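Stoveck Maple Play Board
From the Skornudex workshop – for block play, sorting and quiet afternoons at the table
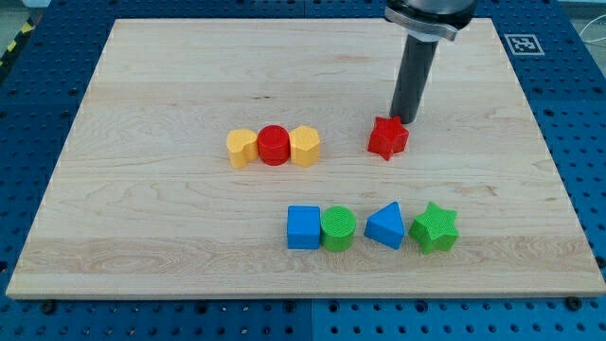
What the board is for

We started making the Stoveck board after years of watching children build on whatever happened to be closest, be it a wobbly tray, a thick rug or the lid of a toy box, and then seeing everything slide off the moment somebody bumped it. A good flat board changes all of that. It gives small hands a place to set things down and line them up, and when dinner is ready you can leave the whole arrangement where it is and come back to it later. (We have had a row of hearts and hexagons living on ours since December, and I don't have the heart to put them away!)

The board is a plain rectangle of pale maple with the grain left showing. You'll find narrow strips running lengthwise and, here and there, a small dark knot. We like the knots very much and we don't fill them or hide them, so please expect your board to have its own pattern and to look a little different from ours.

Blocks that go with it

Lots of people ask about the blocks, so a few words on those too. They are the chunky shapes from our Safavi set, and among the ones on the board are a yellow heart, a red cylinder, a yellow hexagon and a red star. The yellow is a soft mustard and the red is a good deal brighter, and they look lovely against the light wood. They are thick enough to stand up on their own, which makes them nice for little rows and patterns, and the star has a texture on its top face that fingers seem to go looking for.

The Safavi blocks are sold separately, in a bag of 22. If you already have blocks at home, by all means use those – the board is perfectly happy with anything that has a flat side.

Finish and care

Each board gets 2 coats of plant-based oil before it leaves us. Wipe it with a damp cloth and dry it right away, and please keep it out of the sink and the dishwasher. Once or twice a year, or whenever the wood starts to look thirsty, rub in a little more oil with an old T-shirt and let it sit overnight. Crayon usually comes off with a very light sanding along the grain.

Store it flat if you have the space. Leaning it against a radiator is the one thing we'd really beg you not to do.

Ordering

Boards are made in small batches in our Dirnau workshop and usually ship within 5 working days. We have sent out 3,000 of them so far, to families, preschools and more grandparents than I would ever have guessed, and every one is still checked over by hand before it goes in the box. If yours arrives with a rough corner or anything else you aren't pleased with, write to us and we'll replace it or take it back, whichever you prefer.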